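About Rulosley 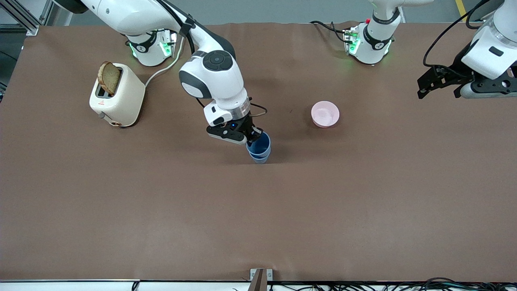 The two-arm table at the Tanguy Street workshop: toaster, cups and bowl.

214 shares | 18 comments

Rulosley is a small robotics workshop and training center. We build two-arm work tables, we write the software that runs them, and we teach people to use both. Four times a year we also open the doors and let the public come in and watch. A lot of people find this page because they are thinking of coming to one of those open days, so most of it is about what happens there.

Who we are

We started as a repair shop for packing machines. Customers kept asking us whether a robot arm could do this job or that one, and we kept having to say we didn't know. We bought one used arm to find out. It took most of a winter to get it to pick up a box without crushing a corner. After that we bought a second arm, and then we moved out of the repair business, one customer at a time.

The workshop is on Tanguy Street, in the old Prurkero building. Prurkero made window blinds there for many years and the name is still painted on the brick on the parking lot side. Delivery drivers look for it, so we have left it up. We rent the ground floor and half of the second floor. The teaching rooms are upstairs and the tables are downstairs, where the floor can take the weight.

There are 18 of us. Most work on the tables or the software. The rest teach, order parts, answer the phone and keep the books, and on open days everyone works the floor, whatever their regular job is.

What we do

Our main product is called Jitel. Jitel is the software that lets a person show a two-arm table how to do a task and then lets the table try the task by itself. The person guides the arms through the job a number of times. Jitel keeps a record of each run. The arms then learn from the whole set of runs and not from any single one, so a small mistake in one of them does not matter much. A large mistake in ten of them does.

We use kitchen things for a good part of this work. People who come from factories sometimes expect to see metal parts and boxes, and we have those too. But cups, bowls and small appliances are useful for training. They are light, they come in odd shapes, and cups that are nested together are harder to handle than they look. A gripper that closes on the top rim of a stack has to hold firmly enough to lift it without bending the plastic. Bowls are a different problem, and toast is a different problem again.

Over the past year we recorded 1,342 runs on kitchen tasks alone. We kept most of them. The ones we threw out were mainly runs where the operator stopped halfway through, or where an object had been put back in the wrong place before the start.

We also do paid work for other companies. They bring us a task, we spend a few weeks on it, and we tell them whether we think it can be done on a two-arm table at a price that makes sense. Sometimes the answer is no. We charge the same either way.

The open days

We hold an open day in February and three more over the rest of the year. The doors open at 10 a.m. and the last demonstration begins at 3:30 p.m. There is no charge. We ask people to sign up ahead of time, and we cap each hour at 50 visitors so that everyone can get near a table. If an hour is full, the sign-up page will offer you the next one.

More than 2,000 people have come through since we began. Many are students. We get retired machinists, parents with children, people from nearby plants, and a fair number who were walking past and saw the sign.

A visit takes a little under an hour. It goes like this.

You come in at the front and hang up your coat. Please leave large bags there as well. A member of staff gives a short talk, mainly on where to stand. Yellow stripes are painted on the workshop floor and visitors stay on their own side of them while the arms are powered. This applies to adults too.

Then you go to the tables. Each demonstration is run by one person from the software side and one from the hardware side. They will tell you what the arms are going to try, and then they let them try it. We don't play music and we don't use a script. If the arms fail, you will see them fail, and the staff will say what they think went wrong. In our experience visitors ask more questions after a failure than after a good run, so we have stopped being nervous about it.

The kitchen table is usually the busiest one. A typical task there is moving a stack of cups, or putting one object next to another, with a toaster standing on the table as something to work around or work with. The two arms stand side by side along the far edge, so you can see the grippers from the front without anything in the way. Often one arm does the work and the other waits over its own side of the table. People ask why the second arm isn't moving. Plenty of tasks need only one hand, and an arm that has nothing to do should stay out of the way.

The last stop is upstairs. There is coffee, and there is a screen where you can watch recorded runs and slow them down. Children tend to like this more than we expected. You can stay as long as you want, until we close.

Questions we get a lot

Can I drive the arms? At the February open day, yes, on one table, with a staff member next to you. At the other three we don't have enough people to do it safely. You need to be 14 or older.

Do the arms see? They use cameras, and they also know the position of their own joints. They don't know what a cup is in the way you do. They have been shown a lot of cups.

How fast are they? Slower than you. We run them at a low speed on open days. They can go faster, but on a task with light plastic objects there is not much to gain by it.

Will this take my job? We get this one at every open day and we try to answer it straight. Some of the tasks we work on are done by people now. Most of the companies that come to us say they can't fill those jobs, and some of them have told us they would like to cut costs. We don't decide what they do afterward. We do tell them what the arms can't do, and it is a long list.

Is there parking? Yes, in the lot beside the building, under the Prurkero sign. It fills up by 11. There is more on the street.

Can I take pictures? Yes, on the ground floor, except at any table with a cloth screen around it. That is customer work.

Is the building accessible? The ground floor is. The upstairs is reached by a freight elevator, which a member of staff has to run for you. Ask anyone.

School and group visits

Schools can book a morning outside the open days. We take one class at a time and split it in two. Half goes to the tables and half goes upstairs to work on a planning exercise, where students write out every step of a simple job, such as making toast, and then trade papers and see what got left out. After forty minutes they switch. Teachers have told us the exercise works well enough in a regular classroom, and we are glad to send the sheets to anyone who asks.

We can take students from fifth grade up. One adult for every eight students, please. There is no charge for public schools within the county. For everyone else we ask for a small fee that covers staff time.

Groups from companies are welcome as well, and those visits are longer -- usually half a day. Bring a sample of whatever it is you want handled, even if it is messy. We learn more from one real part than from a drawing of it.

Training

Our training courses run for two weeks. The first week is on the tables: how to start them, how to stop them, how to check the cables and the grippers, and how to guide the arms through a task so that the recording is worth keeping. The second week is on Jitel. No programming background is needed for the first week. For the second it helps, but we have had good students who had never written a line of code.

We keep the classes small. The limit is the number of tables, and every student should have their hands on one for most of the day.

Visiting and contact

The workshop is open to callers on weekdays from 9 a.m. to 4 p.m. If you just want to drop off a part or pick up a course sheet, come to the front door and ring the bell. It can take a minute for someone to get there if a table is running.

To sign up for an open day, use the form on our visits page. Dates go up two months ahead. To cancel, reply to the email you were sent -- it opens up a place for someone else, and there is usually a waiting list for the morning hours.

For paid work, write to us with a short description of the task, the size and weight of the object, and how many you handle in a day. We will get back to you within a week.

214 shares | 18 comments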